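Regripping the left hand tool

5th September

The rubber on the left gripper finally got bad enough that I set aside a morning for it. The padding on the inside of the fingertips had been fraying since May, and strips of it were starting to hang down into the gap. Hard parts didn't care much. Felt and fleece did, as the ragged ends caught on the fibers and pulled the toy sideways when the fingers opened.

I keep a log for both grippers. The left one was at 1,245 closes on this set of pads and the right one at 1,028. I had planned to change them at 1,000 and didn't.

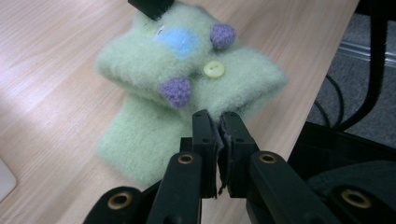 The new pads come from Prudholm as one long strip, 16 mm wide, which has to be trimmed with a knife. Getting the old rubber off takes longer than putting the new on. I warm it with a hair dryer, lift a corner with a plastic scraper and pull slowly. Whatever glue is left comes off with alcohol and a rag. Don't use a metal blade on the fingertips. I did that on the first pair and the scratches are still there.

While the tool was on the bench I checked the linkage. The brass rings in the arms were all seated, but one pivot screw had backed out half a turn. I put a drop of threadlocker on it and worked the trigger until it moved freely without side play. Too tight and the fingers stick halfway, so go a little at a time.

Then I closed the fingers on a strip of paper and tugged. It slid out at the bottom, so I peeled one pad off and set it again, a hair lower. After that it held evenly.

I left the glue overnight and ran 200 closes on an old sock the next morning. No lifting at the edges so far. The right gripper gets the same treatment when the next roll comes in.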